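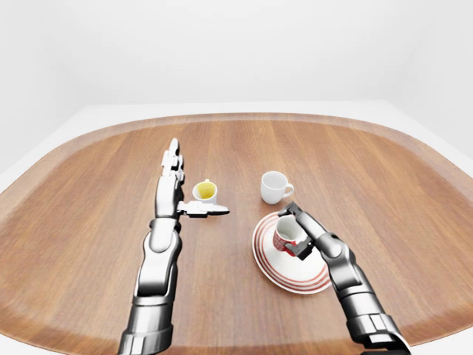
I have finished *The Gallery Above the Chamber* by Ileana Ursu, a book on the people who report on the city council of Drirkbridge, and I read it mostly in the evenings, in small portions. Its subject is narrow: how a local council learned to write its decisions for the newspaper, and how the newspaper learned to wait for them. I left the book for some days on a wide wooden tray with rounded corners and a raised rim, and each time I came back I had to read the last pages again. Ursu puts many officials into one chapter and does not always remind you who they are.

The best part is the second, on the budget dispute of January. Ursu compares 18 council meetings with the articles that came after them. She shows that the press office sent its summary before the vote was taken, and that the reporters of the *Zavier* used its sentences with very few changes. I found this convincing, because she prints both texts side by side and lets the reader judge.

I am less happy with the chapter about the Saludo housing plan. Here the author depends on 8 interviews, and most of them are with former editors. The tenants, who had the most to lose, speak on two pages only. Also, she uses the word "influence" for very different things: a telephone call, a paid notice, a friendship from school. I would like to see a definition.

The language is clear and I needed the dictionary seldom. The notes take almost 100 pages and they are useful, but the index is poor. I looked for "public notices" and did not find it, although a full section is about them.

The publisher, Trusolel, printed only 500 copies of the hardcover. The paper is good and the binding stays open on a table. The letters in the tables are too small for my eyes.

I recommend it to students of local government and to people who work in a press office. For a general reader I would suggest to borrow it first and begin with part two.

Four stars of five.

17 May 2019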